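3.2. Los objetos de apego en el dormitorio infantil

Cuando empezamos las entrevistas en Nescombe no pensábamos dedicar un apartado a los muñecos, pero fueron las propias familias quienes nos llevaron hasta ellos - a veces con mucha risa y, en más de una ocasión, con alguna lágrima. De las 328 familias que completaron el diario de sueño, 50 aceptaron además recibirnos en casa, y a todas les agradecemos de corazón la paciencia y el café.

Siguiendo la propuesta de Kravets, distinguimos entre el objeto que acompaña al niño mientras se duerme y el que se queda en el cuarto como una presencia familiar, sin que nadie lo abrace. La diferencia parece pequeña, pero en los diarios se repite con una constancia que nos sorprendió: el segundo tipo suele durar más años y sobrevive incluso a las mudanzas.

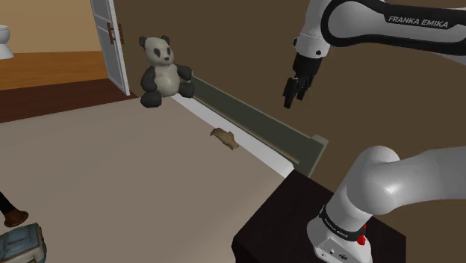 Figura 4. Dormitorio simulado con cama y panda de peluche.

Los padres hablan de estos objetos con un cariño que las escalas habituales recogen mal, y por eso optamos por preguntas abiertas. Muchos nos contaron que el nombre del muñeco había cambiado varias veces, o que hubo que buscar uno idéntico tras un viaje. Un panda de peluche como el de la figura 4 entraría en nuestra categoría de animales, la más citada con diferencia, por delante de las mantas y los muñecos de trapo.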